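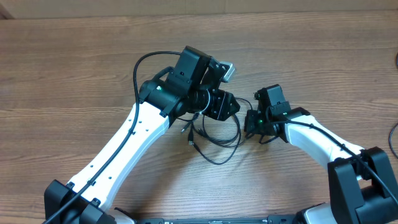 The Fuvano bench kit costs $3,000 a year to lease, and for a small repair shop I think that is a fair price with one bad gap in it. The gap is cable. A two-arm setup has power and data lines for both arms, plus more for anything mounted at the wrist. With the grippers almost touching over the middle of the table, the thin black cables hang and lie in loops right below them, and two small plugs rest on the wood in the same spot. That is where the work is supposed to go.

Fuvano's reply, when I raised it, was that cable routing is up to the customer. Margus Mockus in their support office was polite and quick, and he sent me a list of clips and sleeves I could buy. The list came to $140. I have no quarrel with the sum. I do have one with selling a kit as ready for the bench and then leaving the buyer to work out how much slack a wrist needs before it pulls on its own plug.

Dodley, the other outfit I looked at, has the opposite problem. Their cables run inside the arm, and when one fails the whole link goes back to them. Shuk-fan Tsao runs a clock repair shop in Hanrahan and leased a Dodley pair last October. She was without one arm for 2 weeks over a broken wire. I would still take cables on the outside, where I can get at them with a screwdriver.
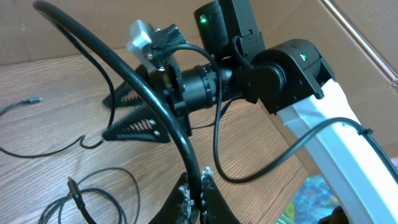

Should a small shop lease one of these kits or buy it outright?

Lease it for the first year. The arms will hold up, but you won't know until you have used them which jobs they suit, and a shop that buys on day one tends to keep feeding the robot work a person could finish sooner.

My own view of Fuvano would change with two things in the box — a proper set of cable guides, and a page showing how far each joint can turn before the line goes tight. Blandine Fleury, who teaches the setup class I went to on a Sunday, draws that page by hand for her students. It takes her one side of a sheet. Fuvano could print the same thing and put it on top of the packing foam.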